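3.2 Holding containers and staging of the croissants

Before the shelf-life runs we needed to settle what the croissants sit in between the oven and the bag. Earlier work at the Kavanagh bakery used whatever was clean. Metal one day, plastic the next, and the crust scores moved all over the place. So for the February block we fixed the containers first and left the recipe alone. Dough from Keltance, plain butter croissants, one batch per session.

Three holding conditions. (a) Open stainless steel tray, rectangular, raised rim. (b) Clear plastic storage container with white locking clips, used with the lid off in this section (lidded results are in 3.4). (c) Flat aluminum baking sheet, the control, as it is closest to how the shop holds product now. All containers wiped and left to reach room temperature before anything went in. Pieces were moved one at a time, held at one end. Stacking was not allowed, any piece that touched another was droped from the count.
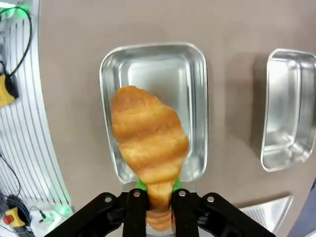
Trays were checked for crumbs before each placement. Small thing but it matters — flakes left from an earlier piece get weighed with the next one and the flake loss comes out too high. In session 2 we missed this and the numbers for that session are left out of Table 4.

Sixteen croissants per condition, 9 sessions. Each piece was weighed on arrival, then again at the end of the hold, and the underside was scored for softness on the Grindetti scale. Tops scored separately. We did not score color. Graders could see the containers, so the scoring was not blind, a limit we come back to in section 5.

Layout of the table was not fixed in the first sessions. Containers got shuffled as people worked and we did not log position, only condition. From session 3 on, position was written down at the start and at any move. No effect of position that we could find, though the far side of the table is nearer the door and gets more draft.
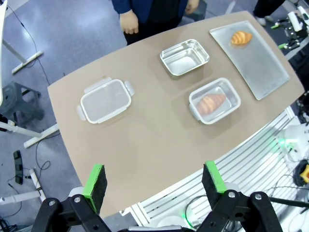

Figure 2. Containers and croissants on the work table.

Underside softness was highest in the plastic, even with no lid. The walls are tall compared to the sheet and we think moist air sits in there. Steel tray came out in the middle. The flat sheet kept the crispest base but lost the most flakes, mainly when pieces slid on the way to the bagging station. Rims help with that. A rimmed sheet would be the obvious next thing to try and was not availible to us at the Lostomus site.

Two pieces in the plastic condition had flattened on one side by the end of the hold. Both were large. We kept them in the weight data and took them out of the softness scores.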